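Household chore automation

Household chore automation is the long-running effort to get machines to do the work people would sooner not do, such as folding laundry, clearing tables and putting the cups back where they came from. It has been expected shortly for several decades.

Background

The dishwasher and the washing machine are the field's great successes, and both get by without hands. A person still loads them, unloads them and hunts for the missing sock. General-purpose machines have had a harder time. The Starulwood kitchen arm, shown to buyers one August, could empty a rack of 13 mugs in 32 minutes, provided all the mugs matched. The Akpalu folding cabinet accepted shirts only after they had been clipped in flat, a job its owners compared to folding shirts.

Learning by demonstration

Most current work skips writing out rules for each chore. People carry out the job themselves with a hand-held gripper that carries a camera, and a robot is later trained on the recordings. Keltico, which runs a program of this kind, collected 600 demonstrations of wiping a counter and 2,000 of putting away cutlery. Forks did well. Spoons, which like to nest, did less well.

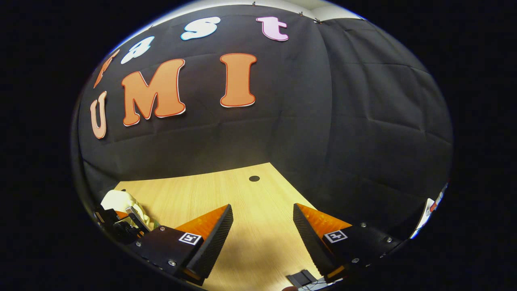 Replying to an early version of this article, Zerngate wrote that the tabletop is the easy part, that its own trial machines handled a bare table nicely and then met a real kitchen, with a wet sponge and a drawer that sticks, and that the word "yet" was being asked to do a lot of work.

Two soft-padded fingers can pinch a cup or a towel corner, but they are a poor match for fitted sheets, a weakness they share with most adults.

Shop-floor chores

Shops and small factories have fared better. Bins stay put, parts arrive in known sizes and no one leaves a bathrobe on the conveyor. Sweeping, stacking and simple sorting are now routine at some sites, with a worker nearby to pick up what gets dropped.

See also

Dishwasher
Laundry
Robot vacuum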